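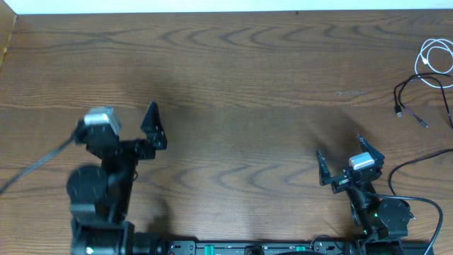

Wavy grain, white wall.

June, gone ten at night, and my legs have only just stopped humming! I did the Fernow loop at last, up through Bokwood and back by the reservoir, and the watch says 858 metres of climbing (I'd have sworn double). Porridge at five, two cheese rolls by nine, then that endless stony bit where I always go off walking as a hobby. Cloud came down on the top so no view, but a skylark was going like mad somewhere over my head. I missed the 4.15 bus from Pledum and had to sit on the wall eating squashed raisins till the next one.
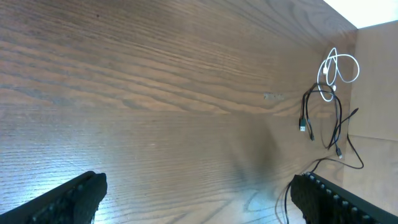

The pale mark, right of centre.

Left heel is a mess. New socks before the next one, and I must ring the campsite about August.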